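Home | About Us | Classes | Schedule | Contact

About Povside

Hi, I'm Baltasar, and I run Povside with my buddy Khang Bạch. We teach firefighters and ambulance crews how to work the same call without tripping over each other. I spent years on an engine in Grernum, then moved over to the medic unit (my back still complains about the stairs at the Samir apartments), and I kept seeing the same mess: good engine crew, good medics, and two completely different plans for getting one patient out the door.

So we started a class. The first one had eight people in it and a coffee maker that leaked all over my handouts. Now we run four courses a year, mostly for small departments that can't send folks away to a big academy for a week. Each one takes two days. You'll do hose work, patient packaging, stair carries, radio traffic, and a lot of talking over lunch, which I swear is where half the learning happens!

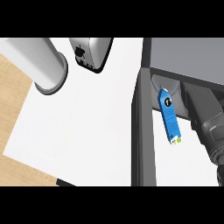
Khang keeps telling me I should put the hard part up front, and the hard part, he says, is the radio. Crews show up worried about the carries and go home practicing how to give a short, clear report. He's right, so radio comes first on day one now.

We'll come to your station if you've got a bay and a stairwell, or you can come to ours, over on the Sotedach side of town. Bring your own gear and boots you've already broken in. September is filling up, so call early.

Home | Classes | Contact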